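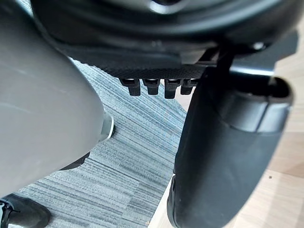
Workshop Tips: Looking After the Software on a Wrist-Camera Arm

Issued by the Urkiler shared workshop. Revised in January by Dede Dramani.

These notes are for members who run the arm through the Laltetum control package. They assume that the induction has been completed and that the emergency stop has been tested.

Mask the gripper first
A camera at the wrist sees a good deal of its own hardware. Before any detection is run, open the mask editor and paint over the fingers, the housing and any bracket that stays in view. Save one mask with the gripper open and one with it closed. The planner will otherwise treat a finger as an obstacle and refuse to move - a fault reported more often than any other.

Teach the floor separately
Carpet with a fine stripe produces false edges, and a join between carpet and wood is easily read as a step. Record a short floor sample on each surface and label them separately. Small specks may be filtered out by raising the minimum blob size to 22 pixels. Higher values tend to lose screws and washers.

Lock the exposure
Glossy black parts and pale flooring in the same view will cause automatic exposure to drift. Set it by hand under the lights that will be used for the job, and write the value in the job file. Rui Seixas recommends checking it again after dusk if the blinds are open.

Slow the first run
New plans are to be run at reduced speed, with the speed limit set in the controller and not in the script. A limit placed in the script is lost when the script is restarted. Members using the older Brandão controller should set the limit on both menu pages.

Keep the logs small
The logger keeps up to 1,000 entries before it overwrites the oldest. Export anything needed for a fault report on the same day. Error 633 means that the camera and arm clocks disagree; restart the time service before restarting the arm.

Name files plainly
Use the surface, the tool and the month, in that order. Files called "test" or "final" are removed from the shared drive when it reaches 80 per cent full.

Before leaving
Park the arm, close Laltetum and then switch off the controller. Masks and floor samples should be copied to the Rodent folder - the local copy is cleared overnight. Questions about permissions should be addressed to Dede Dramani at the workshop desk.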